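2020-04-19
Notebook, block sets and storage. Bench 2.

Purpose of the entry: settle how the foam blocks get sorted and which bins they live in, so the kit list for Kasus can be closed. Sebastian Husar asked for a written version after we disagreed on the cylinders.

Both from the bench, table with the bins out:
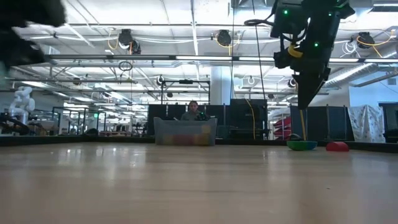
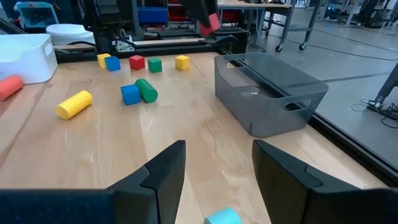

Material. Foam blocks, Jastum set, plain colors, no print. Shapes considered here are cubes and cylinders. The half domes are a separate problem, see further down. Inventory reference for the whole set is 2732.

Sorting by color was the old method. It looks tidy and it is slow. The yellows and the greens are easy. The oranges and the reds get mixed under the overhead lights, and anyone who comes in the evening puts them together. Sorting by shape takes one decision per piece and the piece can be checked by feel. I timed both with the same mixed load of 40 pieces. By shape was faster on every pass. I did not keep the split times, only the order, so do not quote a percentage from this.

Decision: shape first, color ignored. Cubes in one bin, cylinders in the other.

Cylinders. They roll. Laid crosswise to the grain they go further than laid along it, or that was my impression; the table may simply be out of level. Checked with the long level afterward: bubble touches the line toward the window side. Shimmed one leg with a folded card, to be replaced with a proper foot. Sebastian prefers to stand the cylinders on end. They stand well enough on a still table and fall if someone leans on it. I leave them on their sides and put them away first, which clears the rollers before the cubes are touched.

Cubes. No trouble. A row along the back edge is a good holding place while the rest is being sorted, as long as it is kept to a single row. Two deep and the back ones get pushed off.

Bins. Translucent type preferred for the sorted sets. Contents show through as color without opening or tipping, enough to tell a full bin from an empty one across the room. The white ones with the handle cutout are sturdier but have to be looked into from above. Use white for unsorted and returns. Do not stack the translucent ones when loaded: the sloping walls wedge together and the lower rim takes all the weight. One Bellance bin split that way in November at the corner, and the tape repair has not held.

Labels: Charbonneau paper labels came off after washing. Next try is paint marker on the short end, under the handle slot. Letter height 13 mm reads from the door.

Half domes. Flat side down they stay where they are put. Flat side up they rock and collect dust. They do not nest with each other and they waste space in either bin. Proposal is to keep them with the bowls on the shelf, dome over bowl where the diameters allow. Have not measured the diameters. Sebastian thinks they belong with the blocks for the sake of the inventory number. Open.

Cleaning. Damp cloth, drop of dish soap, air dry on the rack overnight. Foam edges crumble if scrubbed. Two cubes already have soft corners and should be pulled from the set at the next count - mark them with a pencil dot on one face so they are not put back by mistake. No alcohol wipes on the reds, the color transfers to the cloth.

Tabletop wiped after each session, same cloth, along the grain.

To do
- proper foot for the table leg
- order one translucent bin to replace the split one
- paint marker test, wash it three times before doing the rest
- measure half domes and bowls
- send shape-first sorting note to Kasus with the bin colors written out

Level to be rechecked when the new foot is on. Card shim is under the leg nearest the sink.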